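Gulthorpe Soap Works to Reopen Factory Shop

Jul 30, 2020

Gulthorpe, the family-owned maker of household and hand soaps, will reopen its factory shop in Skosow next week after a ten-week refit that began in May. The enlarged shop has 1,335 square feet of floor space and stocks 70 lines, including the Nillow unscented range, which was previously sold by mail order only.

Orders placed online can now be picked up at a separate counter on Jalali Street. The company shipped 1,196 mail orders in May, its busiest month so far.

"People kept asking when they could come back in and choose for themselves," said Ermelinda Barreto, managing director. "The old shop had one narrow aisle. The new one has two doors – one in, one out – and a lot more room."

The refit has created 10 part-time jobs, all filled locally. Shop manager Radka Stoyanova will run both the shop and the pickup counter.

Opening hours are 9 a.m. to 5 p.m., Monday through Saturday. Face coverings are required inside. Parking is free behind the building, and the side entrance has a ramp.

Press inquiries should be sent to the Gulthorpe office in Skosow.
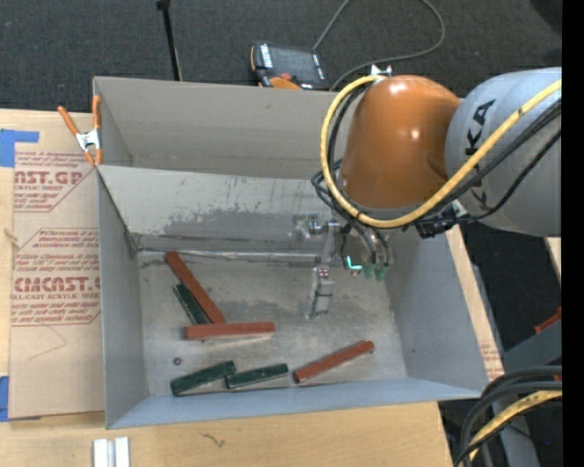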